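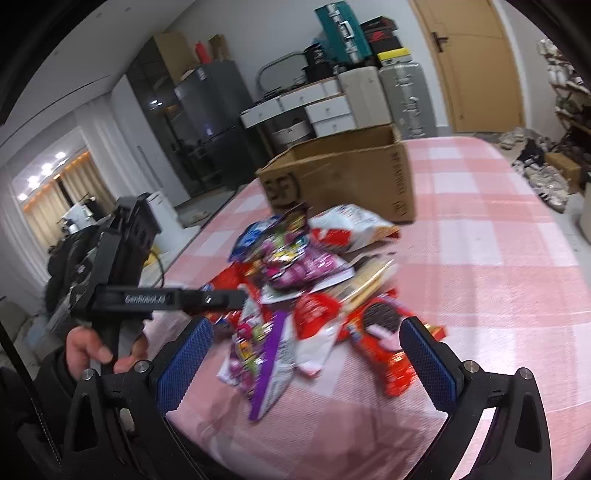

Sorting Out the Snack Heap

I have a weakness for anything in a crinkly packet, and by September the snack cupboard at our place is a disgrace. You open the door and it all slides out at you! So once a term I tip the lot onto the big table (checked cloth on first, it saves the wood and shakes out nicely over the back step) and have a proper sort.

Start with the wrapped sweets. If they're in one big bag, leave them in it, squeeze the air out and fold the top over twice before you clip it. Loose ones go in a jar, and if the jar's full, well, somebody has to eat the rest.

Long thin biscuit sticks are the devil for snapping. I stand mine upright in a tall tub, a Fevby one with a 63 mm neck, and they've survived two house moves and my nephew. Cookies lie flat in a tin, never under the crisps or you'll forget they're there until Christmas.

My friend Fathima Gamage swears by shoeboxes, one for lunchboxes and one for visitors, and I've come round to it. Write the earliest date on the lid in pencil so you can rub it out later.

Puffy bags go in last, on top of everything. Don't be tempted to let the air out to make them fit, I did that once and we had 16 packets of crumbs. Very good on macaroni cheese though, if you've a few to use up.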